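4.2 Wiping the table

Wiping a table is the chore everyone on the project expected to finish first. It has one tool, one flat surface and no lid to unscrew. We gave it 12 days in the plan and it took up most of November.

The Stokgate arm was trained on 1,648 recordings of people cleaning tables in their own homes, of which 1,517 were kept after checking. Policies were then run at the Clistow test flat, with 100 attempts per condition. Covering the surface was easy. The arm went over nearly every part of the table, at an even speed, in tidy parallel lines, and left a good share of the dirt where it had found it, spread a little thinner.

The trouble lies in knowing when to stop. A person wiping a dark table looks at the smears, leans on the cloth, looks again and goes back over the bad patch. Whitish streaks may be dried cleaner, old dirt or the work of the previous wipe, and the Estier segmentation model put all three under "glare". Adding a pressure term helped with the streaks and introduced a new habit of pushing the table across the room. Our human wipers often steadied the edge with the spare hand (Figure 7), a step we had left out of the task definition as being of no interest.

A second arm, under the Ngata controller, held the table still in later runs. It also held it still when we wanted it moved. We therefore report wiping as partly solved, and the flat as still cleaned by hand.

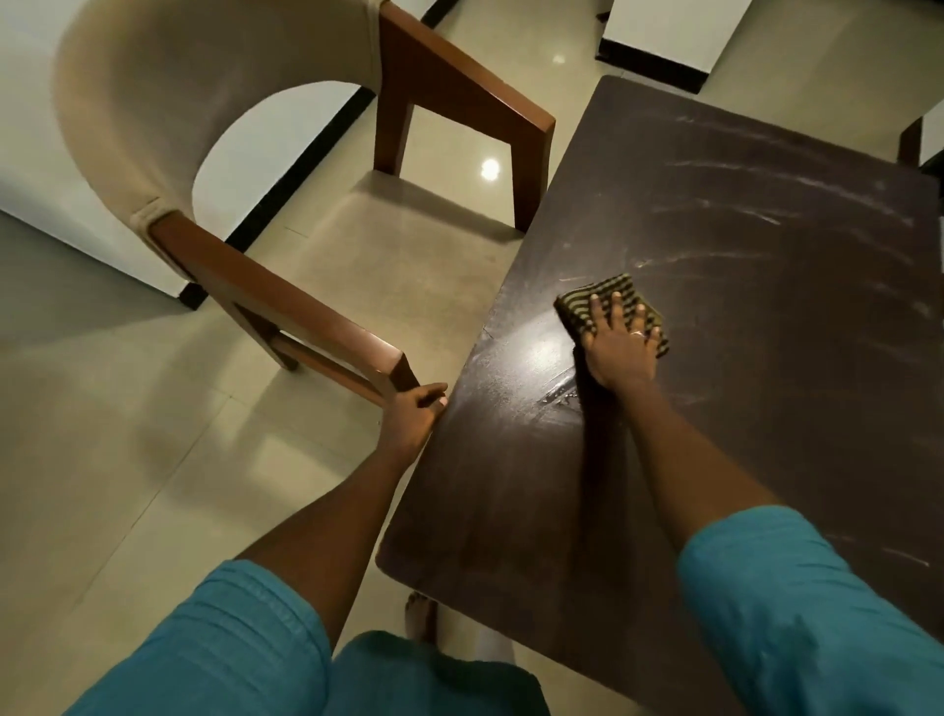 Figure 7. Two-handed wiping of a smeared table top: right hand on the cloth, left hand on the edge.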